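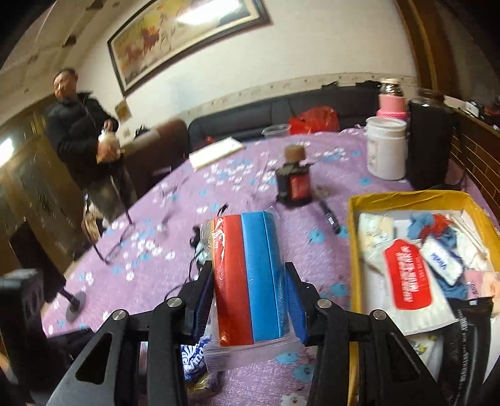 Ticket 2000: Roy, left finger closes late on soft packets

Status: open, workaround in place
Build: Roy, hand-held pair, Prolix linkage set, ribbed pads
Where: Brostley, home build, living room table
Priority: normal

Problem

On soft items the left finger of the first gripper reaches the object after the right one. The object gets pushed to the left before it is held, and the logged opening width is wrong for the first part of the grip. Hard items are fine. A bottle or a small box gives a clean width curve every time.

Worst with the clear zip bag with the red and blue blocks in it, and with the Vinda tissue pack. Both can be held upright between the pads once the fingers are closed. The fault is in how they get there.

What I expected

Both fingers to move the same amount for the same trigger pull, whatever is between them.

Log

Entry 1. Swapped the two pads over, left to right. No change. Put them back.

Entry 2. Cleaned the pads with a damp cloth and let them dry. Grip felt better but the left finger was still late.

Entry 3. Took both linkages off and checked the pivots. One on the left was tighter than the others. Backed the screw off until the link dropped under its own weight, then added a small drop of thread lock. Late by less now. Still visible in the width log as a flat step before the curve starts to fall.

Entry 4. Checked the trigger cable. Found slack on the left branch, 2 mm of it at the clamp. I had cut the sleeve too short in March and it was pulling back out of its seat. Fitted a new sleeve from the Akatton spares bag. Step in the log nearly gone on the tissue pack.

Entry 5. Zip bag still bad. Ran it 7 times, 5 of them with the step. Tried picking it up by the blocks and then by the loose plastic. It is worse by the blocks, as the bag slides over them before the pads bite.

Entry 6. Ran the second gripper on the same items, on the same cloth. It doesn't show the step at all, so the table and the objects are ruled out.

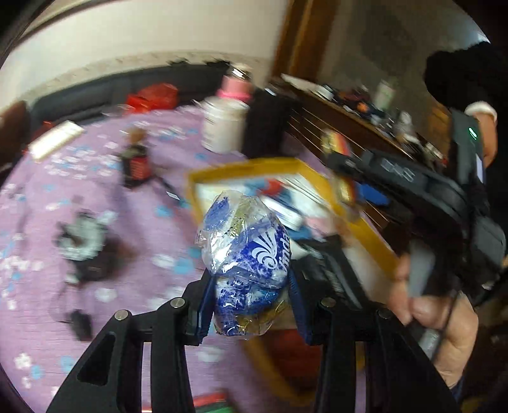
That leaves the return spring on the first one. Both grippers were built from the same Prolix set but I changed the left spring on the first after the original one stretched, and the replacement came out of a drawer. It is stiffer by feel. I have no way of measuring it properly here.

Workaround

Close slowly on anything soft and wait for both pads to touch before lifting. Discard the width log up to that point. I have put a line in the settings file to do this, but it has to be switched on by hand.

Still to do

Order a matched pair of springs, fit both sides, repeat entry 5.
Check the new sleeve hasn't crept at the clamp — it should be flush.
Put a paint mark across the pivot screws so any movement shows.

I'll leave the ticket open until the springs are in. If anyone else has built from the same set and changed only one spring, please add your log underneath.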